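I moved to Grustow in January, and for the first weeks I ate very badly. I came home late, I bought bread and cheese at the station, and I called it dinner. My mother would not be happy to read this.

Then a woman at work told me about the market behind the old Palomino cinema. It opens early and it is a walk of 15 minutes from my flat, uphill. I went there with a big bag and no list, which was my first mistake. I came back with far too many onions and nothing to cook with them. 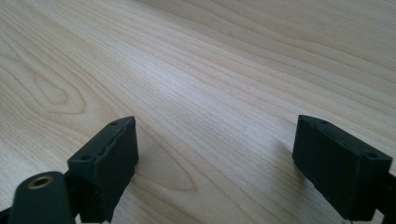

In my country we do not choose the fruit ourselves. You say to the seller when you want to eat it, today or after 2 days, and he chooses for you. Here everybody touches everything, and I felt quite shy to do it. I stood in front of the boxes and waited, and the people behind me went past. Finally the seller asked if I was all right.

Now I have my own method. I smell the fruit near the stem, and I look at the ground colour, the yellow or the cream one, because the red part says very little about ripeness. I press only with the whole palm, never with the thumb. A thumb leaves a brown mark by the evening, and another person will have to buy it.

When they are still hard at home, I leave them in a paper bag, not in the fridge. The cold makes them dry and like wool inside. I lost 900 grams of good fruit in this way before I learned it. 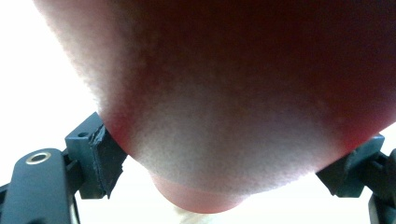
A peach from very near, with all its fuzz.

Some people peel them, but I like the skin. I wash it under the tap and rub it softly with my hand, and most of the fuzz goes away. My grandmother in Hatum used a cloth for this work, always the same blue one.

Next time I want to write about her plum jam. I must first ask my aunt for the amount of sugar, as my own notes are not very clear and the last pot became too hard for the spoon.

Recent posts
Learning to wait for the bus in Grustow
Three soups for a small kitchen
The night train to Evari
What I packed and what I should have left in Hatum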